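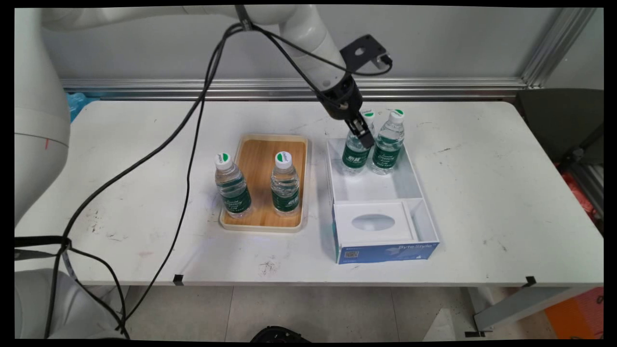 The arm on the bottle task, with its gripper on a bottle in the divided box.

Trial report: the Eklund bench kit

Members have been asking since last year whether there is a packaged arm kit worth buying for small packing and sorting jobs. Duscombe lent us one of its Eklund bench kits for 13 working days, and Gunvor Nygård ran it at the Zollarton workshop. Her notes are the basis for this item.

The kit comes with one arm, a two-finger gripper, a controller, cabling, a side bracket for a wrist camera (camera not included) and a license for the Flurwood teaching software. Duscombe delivers and does the first setup. You supply the table, and it needs to be a heavy one. Gunvor started on a folding bench and gave up on it the same afternoon.

For the test we used ordinary bottled water, a bamboo tray and an open box with compartments. The job was to move bottles between the tray and the back section of the box and leave them standing. Full plastic bottles are a fair test for this kind of gripper. They are slick, the sides give when squeezed, and the weight moves.

Gunvor logged 311 moves. The first 200 were done with the software's default grip, which takes hold at the middle of the bottle. That was where most of the trouble came from. The body flexed, the bottle tilted, and it would catch on a compartment wall going in. She then taught a higher grip, just below the neck where the plastic is stiffer, and the remaining moves went much better. Drops fell from 17 in the first batch to two in the second. Changing the grip took her less than an hour, most of it spent finding the right menu.

The teaching software is the best part of the package. You guide the arm by hand to each point, save it, and name it. Borghild Strömberg, who had not used an arm before, taught a full tray-to-box move on her second try. The manual is weaker. It covers the gripper in four pages and says almost nothing about force settings, so plan to call Duscombe. They picked up every time we phoned.

Two complaints. The cables are long and there is nothing in the kit to hold them. They hang from the arm and run across the table, and you need to check their path each time you teach a new point. Clips or a sleeve should be in the box at this price. The other is the gripper opening, which is fine for a drink bottle but too narrow for the larger jars several of you wrote in about. Duscombe says a wider set of fingers is planned – no date yet.

Rental is by the month, with setup billed once and software updates included. Members get the reduced rate if they order through us before the end of June. Ask for the bench kit by name, as the floor-mounted version is priced separately.

Gunvor's full log is in the members' area as item 151. Borghild is taking names for a hands-on session at Zollarton and can be reached through the office.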